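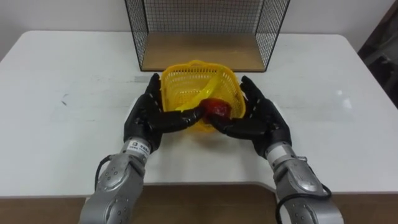
Two hands keep fighting over the same apple (student project, need ideas)
Posted by Chang-ho Son, Jan 3, 2026

Hi everybody! I'm in the robotics course at Eltitz and my project is a little grocery task. The robot is supposed to get the fruit sorted out at the basket and then put things up on the rack behind it. We have a demo in June, which sounded really far away when I signed up and now sort of doesn't.

My trouble is the red piece of fruit. I wrote it so both hands go for it, one from each side, and out of my last 10 tries I got 8 where one hand arrived first and shoved it into the other one (or the basket tipped, or both). The banana gives me no grief at all, I can do that one half asleep.

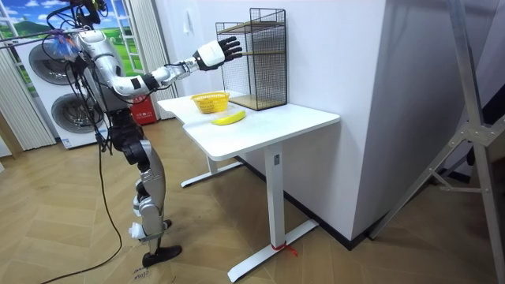
Our setup, with the robot reaching toward the rack and the basket and banana on the desk.

My partner says drop the two-hand idea and use only the right. I kind of love how it looks with two though! Also our arm script waits 600 milliseconds between commands, could that be it? I didn't write that part, it came from last year's group and the comments stop at line 228.

Byung-chul Choo
Oh boy, I had this exact fight in my second year. Yes, look at that wait first! If the script sends the left arm its move, sits there 600 milliseconds, and then sends the right arm its move, your left hand has a head start every single time. Send both targets in one message if your controller lets you, or have both hands stop a little short of the fruit, check that they're both there, and then close together. I did it the second way because it was easier to debug (I am not a patient person).

Also think about what's holding the basket. You have fingers on the fruit and the rest of the hand up against the walls, so any squeeze goes into both. When you tune the grip, go slow and change only one number at a time.
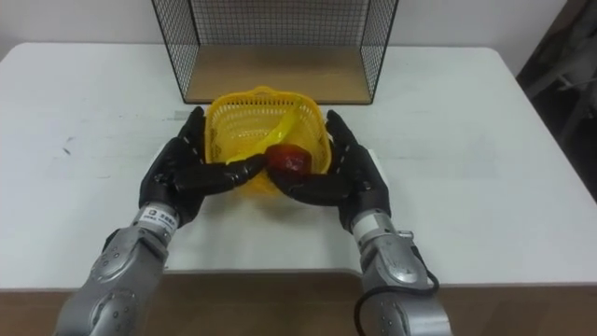
Both hands around the basket, fingertips at the red fruit.

In that last one I'd watch the thumbs, they're up against the basket walls. Try opening them a bit wider on the approach and see if your tipping gets any better.

Jodano
just use one hand, your partner is right. or a bigger basket

Chang-ho Son
Thanks both! Found the wait, and it is between left and right like Byung-chul guessed. I'm going to try the stop-short thing tomorrow and I'll post what happens. Jodano, I am not telling my partner you said that.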